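Diario de la residencia Bodero
13 sep 2024

Se ha iniciado la jornada con la revisión del registro de separación de residuos, en vigor desde abril. La administración deja constancia de que el material depositado en el punto de recogida de la planta baja ha alcanzado los 367 kilos desde aquella fecha, sin incluir el vidrio, cuya retirada corresponde a Trurine y se anota en cuaderno aparte.

A las 10 horas se ha recibido a la empresa Sident para tratar el calendario de otoño. Se mantiene la recogida de papel los días ya fijados y se adelanta la de orgánica, a petición de las plantas segunda y tercera, donde el calor de las últimas semanas ha dado lugar a varias quejas por olores. La empresa remitirá la propuesta por escrito. Queda pendiente la cuestión de las bolsas compostables, cuyo precio ha subido y cuya resistencia sigue sin convencer a esta administración.

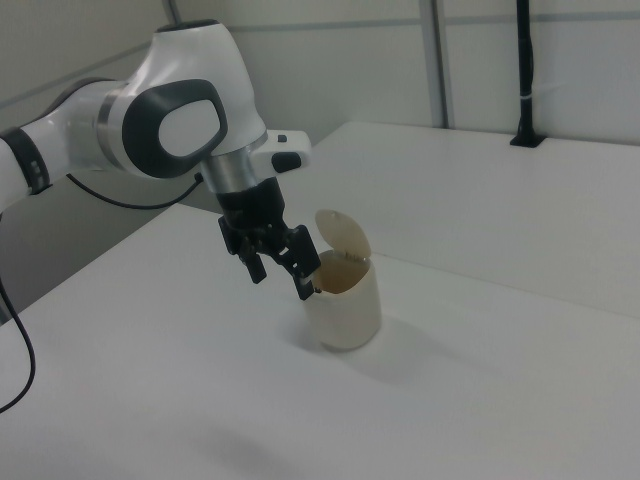

En cuanto a los dormitorios, se ha acordado que cada uno disponga de un recipiente pequeño con tapa para la fracción resto. Los residentes deberán vaciarlo por sus propios medios antes de las 16 horas. No se admitirán bolsas en los pasillos, práctica que se ha observado de nuevo en el ala Daneshvar y sobre la cual ya se cursó aviso.

Por la tarde se han redactado 2 circulares, una relativa al aceite de cocina y otra a las pilas. La primera se ha devuelto para corrección por contener un horario antiguo. La segunda se expondrá en el tablón de entrada y en el comedor.

Se solicita a conserjería una copia de la llave del cuarto de contenedores, pues la actual gira con dificultad. Se anota asimismo la falta de etiquetas amarillas.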